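Bedding and Soft Furnishings Workshop
Working notebook, Bedroom 2
July, morning session
Entered by: Trinidad Mercado
Copy to: Reynaldo Rivera

Purpose of entry. To record the bed arrangement in Bedroom 2, to settle the order of work for making it up, and to note matters outstanding before the Plurkunach bedding list is revised.

Carried forward from the previous entry: the bed is to be made up with the Rivo mattress pad and the yellow egg-print comforter. The plain grey comforter has been returned to the linen cupboard at Reynaldo's request. It sheds on everything, and the pad shows it.

1. Half-and-half layout. The comforter is laid lengthwise over the right half of the mattress, with the white left uncovered on the left. The edge should fall near the centre line. It need not be straight. The cream bolster stays at the head, against the wall, on the white side. The dark grey pillow may be left at the left side of the bed.
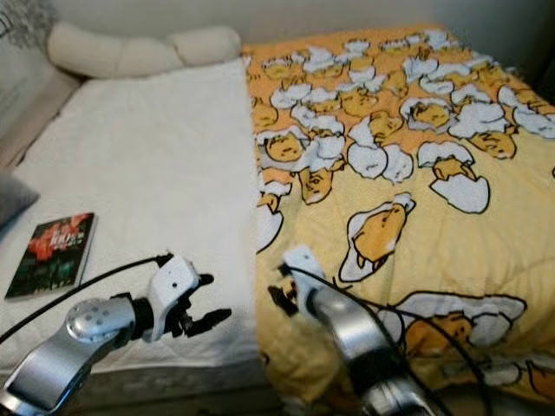 Notebook 14, page 9

The comforter edge makes a soft fold where it comes over onto the white. I consider this acceptable. Previous practice was to tuck the edge under, and it took longer to undo than to do. Reynaldo prefers the tuck and has asked that his preference be recorded. It is recorded.

The bolster has a segmented shape and will not be pulled flat. Colleagues are asked to stop trying. If it wants plumping, take it off the bed, work it from both ends and put it back. Please do not beat it against the wall, which was repainted in a pale colour at the start of the season and marks easily.

2. Items on the bed. A book is to be left out as the loose item. It may lie on the white side or on the comforter, and should be set down flat and closed. An angle to the side of the bed is fine. The Dela Peña order included bookmarks, which are in the top drawer and are not needed for this work.

The dark cover is easy to find against the plain white. On the egg print it takes a moment longer, as there is a great deal of black outline in the pattern and the yolks are crowded together toward the far edge. A paler cover would be harder again. Set the book on one of the open yellow areas where possible.

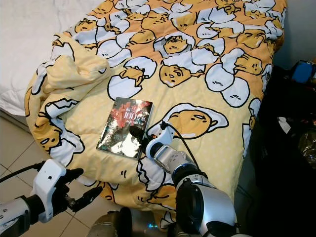

Book flat on the egg-print comforter, upper left corner of the comforter turned back.

The cover is glossy and takes the light badly. The large "100" near the top can be read without trouble, but the smaller characters beside it are lost in the glare. Anyone checking a title against the shelf list should pick the book up and read the spine. I have asked whether the room light can be moved and am waiting for an answer from Plondatau, who fitted it.

3. Turned-back corner. A loose fold is sufficient. Do not press it. The near edge of the comforter may hang over the side of the bed as it falls, provided it is clear of the floor. If it touches, draw the whole comforter up from the head end. Pulling at one corner only shifts the wrinkles across to the other side.

4. Laundering. The comforter is to be washed alone, cool, with no softener. The mattress pad may go in with the other whites. Both should be fully dry before they are folded. The last pad came back from the line damp in the middle and had to be hung a second time, and the afternoon was lost to it.

5. Correction to the bedding list. Line 9 gives the comforter as "yellow, floral". There are no flowers on it. Amend to "yellow, quilted, cartoon egg yolks in cracked shells, small white dots on the ground colour". Reynaldo suggests adding "sleepy", for identification. I have no objection, and the yolks are certainly that.

Outstanding:
Room light, reply from Plondatau.
Second mattress pad, same nubby finish, to be ordered from Rivo if the colour is still available.
Bedding list, line 9, T.M. to amend.
Label for the linen cupboard shelf. The old one has fallen behind the unit.

Initialled T.M.
Read and noted, R.R. I still favour the tuck.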